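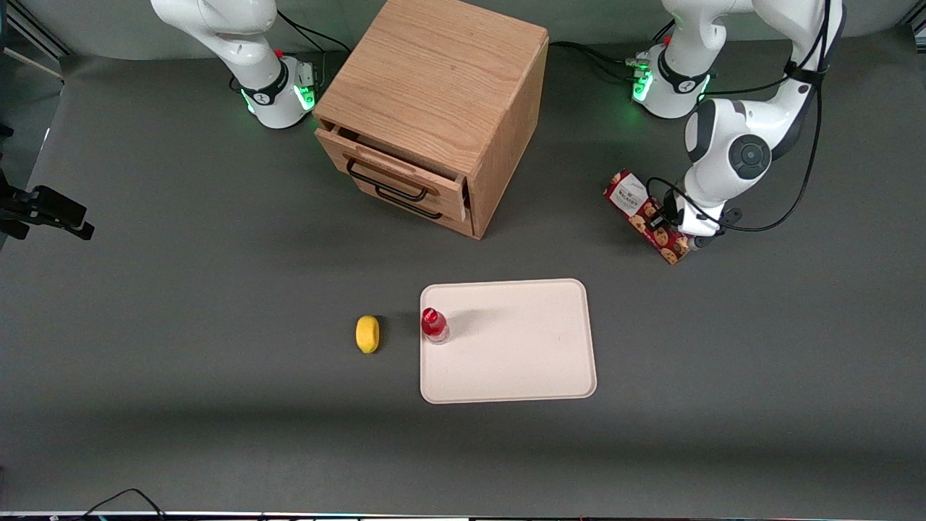
A reader of our last report wrote back to ask why we were still talking about the Ondstead ordinance at all, given that the council had passed it and the matter was, in their words, "settled law." The reader added that the grant might be better spent on the state bill.

January 27, 2021
By the Pop project office, Tudport

We think the question is fair, and this report to the Bosness Fund tries to answer it. The ordinance bars landlords from refusing or evicting tenants over sexual orientation or gender identity. It has no enforcement budget. Complaints go to a city desk that also handles parking appeals and noise, and the form still has no box for housing. Until that changes, most of our work under this grant stays local.

Intake. We took 46 housing complaints in the reporting period, by phone and through the web form. The largest group came from couples who were told a unit was gone after both of them showed up to view it. The next largest came from trans renters whose ID did not match the name on a credit check. We referred 3 cases to outside counsel. All are open and we can't say more about them in writing.

Tenant survey. The survey went out in English and Spanish, and we received 954 usable responses from Ondstead and Tudport together. Almost 100 more were left out for having no zip code. Many people who reported being turned away had never heard of the ordinance. Responses from renters over 60 were thin – the online format is the likely cause, and we have set aside money for a mailed version. The full tables are in the attachment sent with the budget sheet.

Landlord training. This is behind schedule. We planned four in-person sessions and moved them online after the county closed its meeting rooms. Attendance was lower than we projected, and the small landlords we most wanted to reach were the least likely to sign in. We rewrote the handout to fit on two pages and dropped the section on federal case law, which drew more argument than questions. The property managers' association has agreed to mail it with its next dues notice.

State bill. We have given written testimony and will give more if the bill gets a hearing. Staff time on this is paid from other sources and does not appear in the attached budget. The religious exemption in the current draft is broader than the one in Ondstead, and if it passes as written we would need advice on which text governs.

Spending. Travel is well under budget and translation is over. We ask permission to move the unspent travel money to translation and to the mailed survey. No change to the total is requested.

Next period. The mailed survey goes out first, then the revised complaint form, which the city desk has agreed to look at. Our next report is due in May.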